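Workshop notebook, Sunday, morning and then again after lunch

The hall at Trodberg again. I write down what we decided on Friday evening and what I tried today, so that the next person does not start from zero.

The reservation is for 173 seated guests, dinner and then dancing. The floor plan which the sales side sent with the offer shows the long-table layout with the stage on the short wall. With this layout I can place 160 and still have a dance floor. To reach 173 I have to take the first row of the dance floor, or turn the bar. I do not want to take the dance floor, the couple asked for it two times in their emails.

Tried on paper first, scale 1:50. Cut the tables from the gray cardboard, they are in the envelope inside the back cover. Please do not throw away the small ones, they are the cocktail tables and they took me longest.

Layout A. Long tables parallel to the windows. Looks best, service is slow. The two waiters from the kitchen door must go around the end of each table. No.

Layout B. Long tables at a right angle to the windows, bar turned with its back to the cloakroom. Everybody fits. The passage between chair backs is 900 mm when people sit normally, less when they push out the chair. I walked it with a full tray between two real tables and it is possible but I would not like to do it for four hours.

Layout C. Mix of round and long. The round ones eat the space in the corners. Fits 164. Nice for a smaller group, I keep the drawing.

So it is B, with one change: the cake table goes to the terrace door and not next to the DJ. Then the passage in the middle gets wider exactly where the trays turn.

Bar. Turned it for real at 10:40, with the help of the trolley. The beer line from Zurton is long enough, but only if it goes under the step and not over it. I taped it. The tape is the black cloth one, the shiny one leaves glue on the oak and we had this problem in December. The drain bucket has no place now, I put it on the left side below the glass rack. Somebody should look for a lower bucket.

Power. The coffee machine and the dish warmer can not be on the same circuit, I tried it again and the fuse went after some minutes. Coffee on the wall behind the bar, warmer on the kitchen side. I wrote it on the panel door with a pencil, but the pencil is already hard to read.

Sound. We are allowed to keep the terrace doors open until 22:00. With doors closed and the speakers on 50 percent I can still have a normal talk at the far table. At the near table not. I moved the near speaker one step towards the wall and turned it slightly to the floor, this was better than turning it down. Tried with the same three songs each time so that the comparison is fair.

Linen. Kosta delivers ivory, we have white napkins in stock. In daylight one sees the difference, with the evening light one does not. I laid one place with each and left them on the first table, please look at them after sunset and write your opinion under this line.

(napkins: white is fine. seen at 20:15, only the candles and the wall lamps)

Chairs. 3 have a loose leg. Put them in the cloakroom with a piece of red tape on the seat. Bognár can repair them on the next visit, until then they should not go back in the stack.

After lunch: samples for the renewal of the small bar in the cellar room. Not urgent, but the question comes in every meeting. I like the marble pattern for the top because it does not show water rings as much as the dark one does. For the walls I would take terrazzo print with color in it, the room has no window and plain white there looks like a pharmacy. Against it speaks that a busy wall is difficult with flowers, and every couple brings flowers.
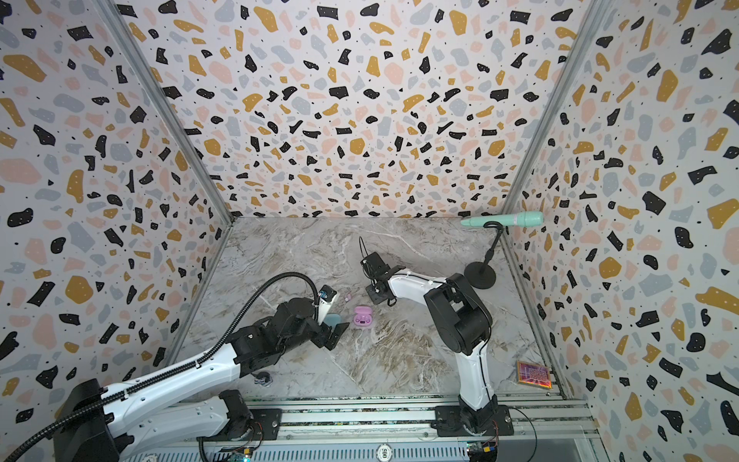
Marble-pattern top with terrazzo-print walls, black, mustard, pale pink and gray-blue chips.

My opinion on the combination: good for a cocktail hour, maybe too much for a small ceremony. The pink and the mustard go well with brass lamps. I would ask for the price of the wall print for one wall only, and for all the walls, and then decide.

Open points for the dinner:
- lower bucket for the bar drain
- write the power note again, with marker
- ask the couple if the children sit together or with the parents (changes table 4 and 5)
- count the dessert forks, the box says full but it is light
- send layout B to the kitchen before they plan the service

Cardboard tables are back in the envelope. Layout B stays glued on the next page.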